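Pouring lessons on the Pirholm bench

The pouring work that started in September is now past its halfway mark. The aim is 3000 recorded demonstrations of a robot tipping small loose pieces from one container into another, all of them driven by a person at the remote controls. Bo-ram Koo and Dale Doucette share most of the driving, with Wenjie Ye checking the recordings at the end of each shift.

A good driver gets through nearly 60 runs in a morning. Dale says the hard part is the wrist. Tip too early and the pieces miss the rim, tip too slowly and they hang up in the bowl and then come out all at once. Spills are kept and labelled, as Yanling Hao wants the training set to include them along with the driver's recovery.

There have been two changes since the last newsletter. The start positions are now shuffled after every run, and drivers swap over after 50 runs instead of working until lunch. Bo-ram asked for the second one after noticing that everyone's pours got sloppier late in the morning.

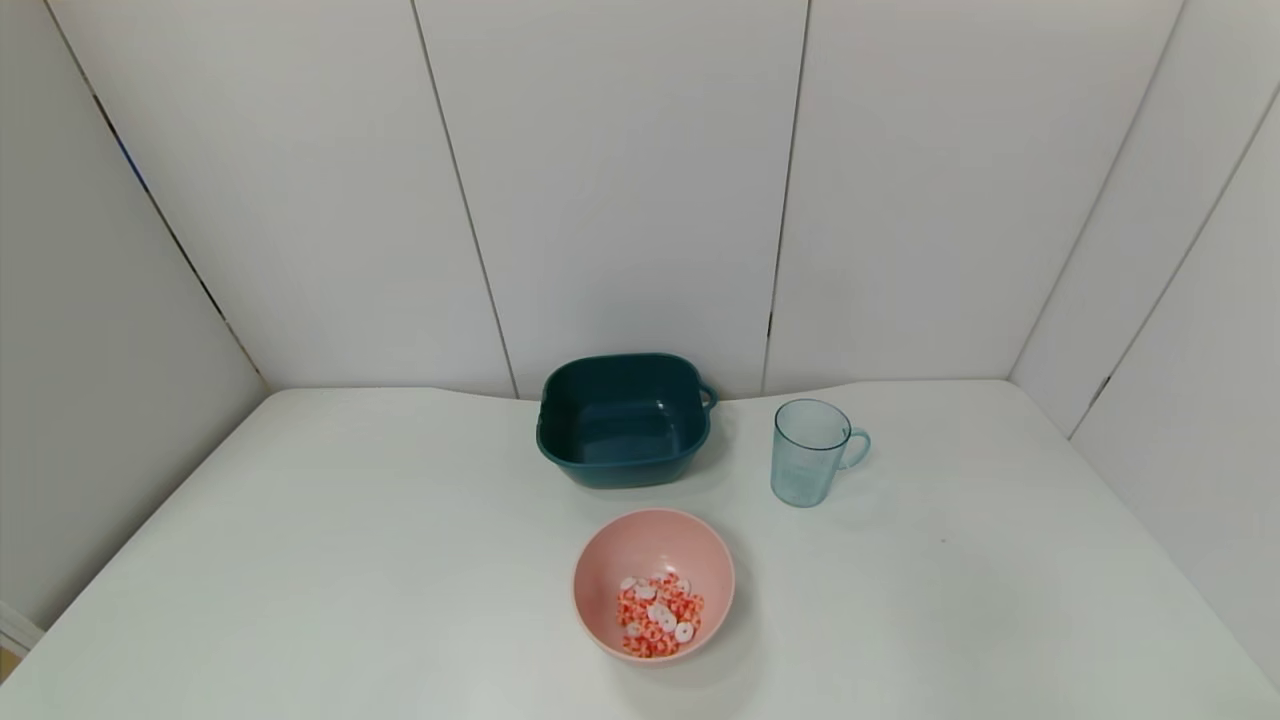 The pouring set on the table: pink bowl with the red and white pieces, teal basin behind it, clear blue mug to the right.

Chang-ho Choo is looking for seven more people to learn the controls. No robotics background is needed and training takes an afternoon. If you work at Hillilik and would like a turn, leave your name with him by the end of the month. Colour-blind drivers are welcome, as none of the tasks depend on sorting.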